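Fandum Forums > Shop Floor & Automation > Budgeting

Thread: Handheld grippers for collecting demos, is the Zovik quote sane?

plumbline_ted
Posted 03/12/2023
We want a robot arm to do table clearing and light packing by next year. Zovik says don't buy the arm yet, buy 6 handheld grippers with backpack rigs and have people record the tasks first. The quote has a line for "operator kits" at 800 each, plus a yearly software fee they won't put in writing. I have sat through enough vendor demos to smell a second invoice coming.
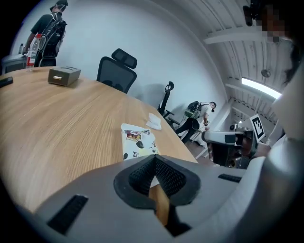 Does the 800 cover the backpack and the headset too?
Only the gripper and its finger pads. Backpack, headset and cables are on a separate sheet, and Zovik wants a call before they'll send it.

gasketcase
So it's a quote for part of a kit. I'd stop there until you have the sheet. Also ask what a set of pads costs and how long they'll promise one lasts. We budgeted zero for wear parts and regretted it by February.

mrs_offcut
Disagree with waiting. Grippers are the cheap end of this. If you buy the arm first and the recordings are no good, you own a very expensive coat rack. Get 2 kits, run them for a month, then argue about the other four.

plumbline_ted
Two kits means we lose the volume price — and the volume price is the only part of this quote I like. Dursun will rent by the week but wants a deposit, and their contract says they keep a copy of whatever we record. Not thrilled. 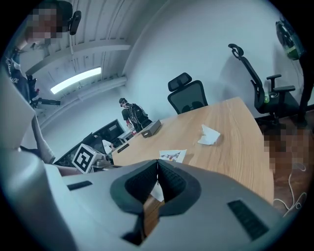 coldsolder88
Keeping a copy is a dealbreaker for me. You pay the wages, you pay the rent on the gear, and they walk off with the data. Strike that clause or walk away.

gasketcase
Everybody's contract has that clause now. Varkora dropped it for us when we asked, but the price went up.

mrs_offcut
Then count labor before you count hardware. We planned for 40 hours of recording and used more than that just getting people trained. It wasn't on anybody's quote.

plumbline_ted
Fine, I'll ask Zovik for a price on two with the full sheet attached. If the software fee still isn't in writing I'm out.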